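Thread Count Should Come Off the Label

Bed linen is sold on one number. Thread count is the sum of warp and weft threads in one square inch of woven fabric, and for a plain cotton sheet it is a useful figure within a narrow range. Outside that range it describes the yarn accounting of the manufacturer. I think retailers should drop it from the front of the package and print fabric weight and yarn size in its place.

The difficulty is ply. A two-ply yarn consists of two thinner yarns twisted together. Some sellers count it once and some count it twice. A weave with the same number of yarn passes can therefore carry two very different labels. In July I compared the product sheets of two ranges, Hellwig and Pemeo. The Hellwig sheet set is labeled 212. The Pemeo set is labeled 1197, and its own specification lists multi-ply yarn with every ply counted. Neither figure tells a buyer how heavy the cloth is. 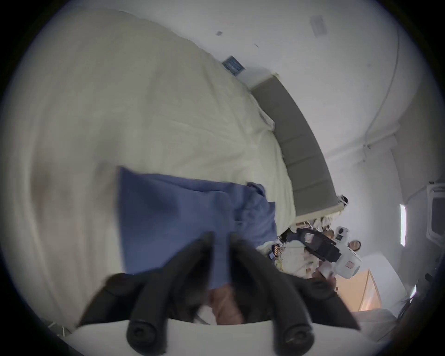

What does thread count measure?
It measures the number of lengthwise and crosswise threads in a square inch of fabric, and the result depends on whether plies are counted separately.

Fabric weight is harder to inflate. It is given in grams per square meter, it needs a cutter and a scale, and a second laboratory can repeat the test. It does vary with moisture content, so samples have to be conditioned at a fixed humidity before weighing. That requirement is routine in textile testing and adds little to the cost.

Weight alone is incomplete. A percale and a sateen of equal weight behave differently, as sateen carries longer floats on its face and is more prone to snagging. The weave should be named in the same line as the weight. Fiber length matters too, although it is difficult for a shopper to verify and I would leave it to the small print.
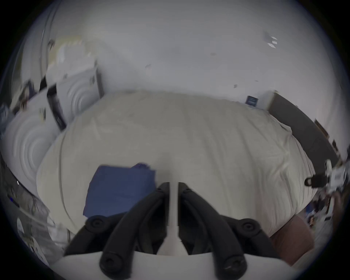
Which figures should a sheet label carry?
Weight in grams per square meter, the name of the weave, yarn size, and percentage shrinkage after a stated number of washes would cover most buying decisions.

The usual objection is that buyers know thread count and do not know grams per square meter. Towel buyers have managed with weight for years. Grustov already prints it on its flat sheets, in small type under a thread count of 213, and the Primo catalog lists it for duvet covers only. The data exists. It is being placed where few people look.
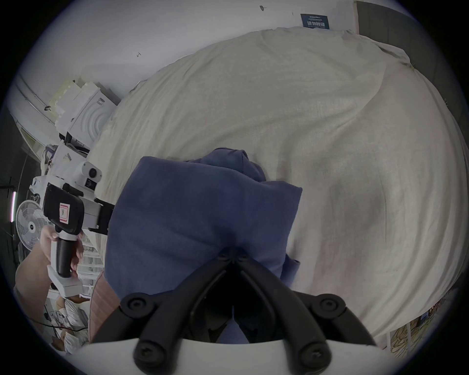
Blue cloth against a cream-white sheet.

A partial fix would be a rule that thread count, if printed at all, must count each plied yarn once. I would accept that as a first step, with weight and weave made mandatory on the same panel.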